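Hand gripper, pads slip on glass – Workshop builds, May 2019

pellovik_26
My printed gripper drops small glass parts. I close it more, and the part jumps out. Is it the spring or the pads?

Karkon
Spring, I am sure. Change it for a softer one.

pellovik_26
I tried already a softer one. Now it holds nothing heavier than 40 grams.

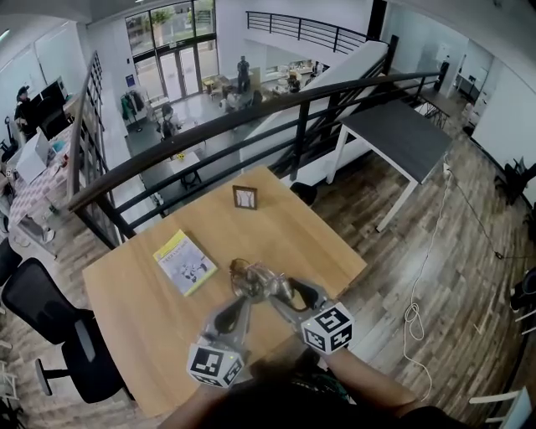 Hortensia Ayala
Member, shared workshop – 214 posts

I do not agree with Karkon. On mine the black rubbery pads were the important change. I take the small glass piece between the fingers, just over the table, with one pad on each side. Check also that your two fingers close parallel.

Karkon
Rubber gets dusty, then you have the same problem.

Hortensia Ayala
So wipe it. I do it every morning.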